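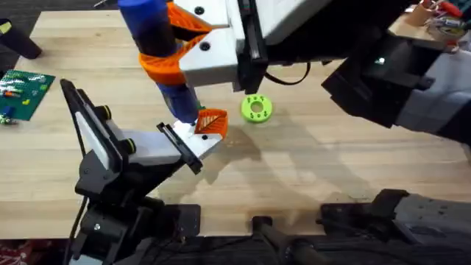
Light wood tabletop, blue cylinder and green ring.

Review: Rusance Holiday Tasting Box, World Sweets edition

Rusance sells a box of packaged holiday sweets from seven countries, with a booklet and a stack of score cards. It is meant for a group of up to eight people. I bought one in November at full price and ran it twice, once with adults and once with a mixed table that included four children between six and eleven. What follows covers packaging, contents, the printed material and value.

Packaging

The outer carton is plain corrugated board. Inside, each country has its own sealed pouch with a number and no name, so that a tasting can be run blind. The numbering is printed on the back seam, where it is hard to find once the pouch has been opened. I wrote the numbers again on the front with a marker before starting.

Two of the stollen slices had crumbled at the ends. Everything else arrived whole, including the pizzelle, which are thin and which I had expected to find in pieces.

Contents

The seven pouches hold stollen (Germany), turrón (Spain), pizzelle (Italy), pepparkakor (Sweden), polvorones (Mexico), black cake (Jamaica) and piernik (Poland). Portions are small. Each person gets one piece of each, and there are no spares except for the pepparkakor.

Quality is uneven. The turrón is the hard Alicante type, with whole almonds and a clean honey flavor, and is the best item in the box. The black cake is moist and has a noticeable rum taste. The label states that the alcohol is baked off, but parents may want to try it first. The piernik was dry in both boxes I opened, and the plum filling was a thin line at best.

Results with children

Scores on the cards run from one to five. The children gave the polvorones and the pepparkakor the highest marks. Stollen did badly, and the complaint was always the candied peel. One child gave the black cake a five and then declined a second bite. Adults ranked the turrón first and placed the stollen in the middle.

Paweena Suksawat, who scored the adult session, pointed out that the order matters more than the booklet admits. If the black cake goes third, as printed, everything after it tastes plain. For the second session I moved it to the end - the scores for the pizzelle went up by a full point on average.

Printed material

The booklet gives one page to each country. The text is short and mostly sensible, with a note on when the item is eaten and a basic recipe. The recipes use cups and ounces. The piernik recipe calls for an overnight rest but does not say whether the dough should be chilled. The allergen table is on the last page and should be on the first. Nuts, wheat, eggs and milk are all present, and only the pepparkakor are free of nuts.

Value

Compared with the Zodico sampler, which I reviewed last year, the Rusance box has fewer items but better ones. Zodico includes five kinds of chocolate that differ mainly in their wrappers. Buying the same sweets separately would cost less, but would leave you with far more of each than one table can eat.

Pros: good turrón, blind numbering, sturdy pouches.
Cons: dry piernik, poor serving order, allergen table at the back.

Rating: 4 out of 5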